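Divevberg Home Help > Cleaning > Tables and desks

Gray scuffs on a matte white top, how do I get them off without making shiny spots?

Latifa Benmoussa
Quick one, hopefully. Big white work table, matte, slight texture to it. Gets used every day and now its got faint gray scuffs and smudges all over, plus little specks. Dish soap took off some of it. The rest just sits there. Tried a melamine sponge (Ridelell, the cheap 5 pack) on one corner and I think it left that patch smoother than the rest? Don't want to do the whole thing and end up with a patchwork. People are coming Thursday and I'd like it decent by then. No paint please, no time.

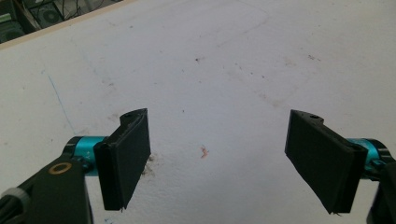

tobyscrubs: Soap first, always, but did you rinse? Soap film on a textured top grabs dirt and you get more gray, not less. Also which surface exactly, the table itself or something on top of it?

Latifa Benmoussa
Should of said. The big area that bugs me most is a white foam board laid over a light wood table. Scuffs are mostly near the middle and lower left, where hands go. Still have a bowl with a broken rim, the peg base and a little red and orange figurine sitting on it, those can all move. The wood I'm not worried about.

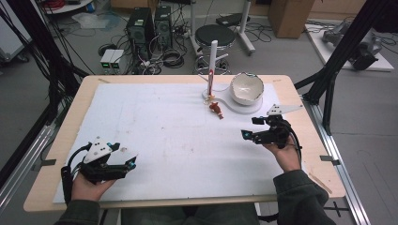
2 answers

quillmeadow
Foam board changes things. If yours has a paper face do NOT soak it - it swells and you're buying a new one. Plastic face, more forgiving. Check an edge if you can't tell.

What I do:

1. Clear it off. Broken bowl first, into a box, not just shoved along. Jagged edge will cut a line in foam and no cleaner fixes that.
2. Dry microfiber, whole surface. Gets the specks up so you aren't grinding them in.
3. White vinyl eraser (the school kind) on the scuffs. Light, small circles. Slow but it doesn't polish the finish much.
4. Barely damp cloth, drop of dish soap, wring it hard. Then plain water cloth, then dry right away.
5. Anything left, isopropyl on a cotton swab. Test a corner. Paper face, skip this step.

Skip the melamine. It's basically sandpaper, 300 grit would be worse but same idea. You won't get 100 percent and from a chair you won't see whats left.

Binasska_fan
just flip it over lol. foam board has 2 sides

Latifa Benmoussa
Ha ok, flipping is plan B. Eraser is plan A, doing a test corner tonight. Does anybody recognize the finish? I can't find the receipt and the store doesn't carry it anymore.

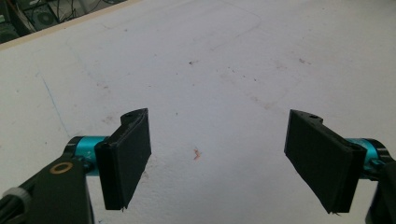 White work surface, close up

quillmeadow
Can't tell paper from plastic off that, sorry. One drop of water on the back corner, wait a couple minutes. If it soaks in, paper.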